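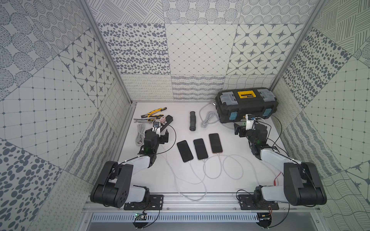 Carnet d'atelier – Rangement et petit matériel

Mars, 16 h 30. Repris l'histoire de la boîte à outils noire. Henrike l'avait rangée la dernière fois selon un système que je n'ai jamais compris et qu'elle ne se rappelle plus non plus, donc on repart de zéro : tout sur le sol blanc, on trie, on remet.

Les trois téléphones n'ont rien à faire avec les outils. Ils vont dans le tiroir 43 avec leurs câbles, à condition de savoir quels câbles. Bahman soutient que tous les câbles blancs se valent. Bahman n'est pas chargé des câbles.

Petite pièce rose : non identifiée. Kourosh dit « Stondine », Nasrin dit « poubelle ». Je la garde jusqu'à la fin du mois dans le sachet des orphelins, qui commence à peser.

Le bout de fil rouge, idem. Trop court pour servir, trop long pour qu'on ose le jeter.

Côté murs, les panneaux à motifs tiennent bien. À force de regarder les losanges et les gribouillis en boucle, je commence à avoir des préférences (les étoiles, oui ; les lignes ondulées en fin de journée, non). Jamshid voulait la référence des carreaux à étoiles : 902 chez Sharifi, à vérifier sur le bon de commande avant d'en reprendre.

À faire :
– étiqueter la boîte, en français lisible
– demander à Illow si la commande 3885 est partie
– racheter des attaches de câble, sachet de 30
– rendre à Nasrin son feutre

17 h 50. La boîte ferme, à condition d'appuyer. Le feutre est dedans.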